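Skiltby Fleece Throw
Bedding > Blankets and throws > Fleece

Product details
The Skiltby is a medium-weight polyester fleece throw made for Iler by Bunting. It is brushed on both faces and has no right or wrong side. The edge is overlocked in matching thread – there is no satin binding.

Size: single or double
Weight of double: 700 g
Colours: dark teal, oatmeal, slate
Fibre: 100% polyester
Warranty: 3 years against seam failure

Use
Suitable as a top layer over a sheet and a light duvet, or alone in summer. The throw is not fitted and has no corner ties. It is not intended for cots or for use over an electric underblanket.

Dark teal fleece on a bed.
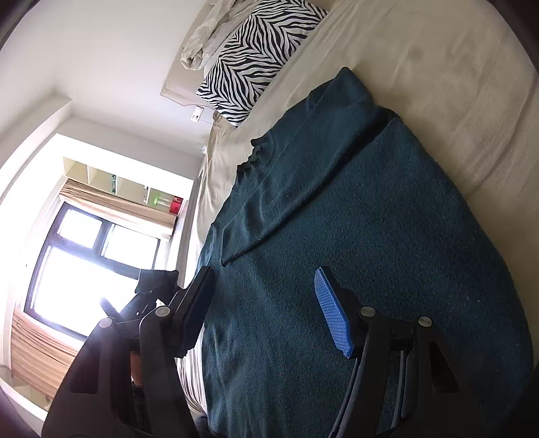
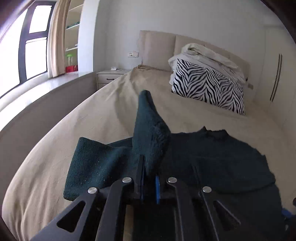
Hannelore Dreßler writes that her double has been washed weekly since June and the overlocking has held, but that the pile flattened along the fold line until she stopped storing it under other bedding. She would like a king size.

Washing
Wash separately for the first three washes, as darker colours may release loose fibre. Machine wash at 30 degrees on a gentle cycle. Do not use fabric softener, which coats the pile and reduces its warmth. Line dry, or tumble on the lowest setting. Do not iron.

If lint collects on the surface, shake the throw outdoors and go over it with a soft clothes brush, working in one direction. Sticky rollers may pull the pile.

Delivery and returns
Sent from the Grikbridge warehouse in some five working days. Unwashed throws may be returned in the original bag. Single size in slate is out of stock until the next production run.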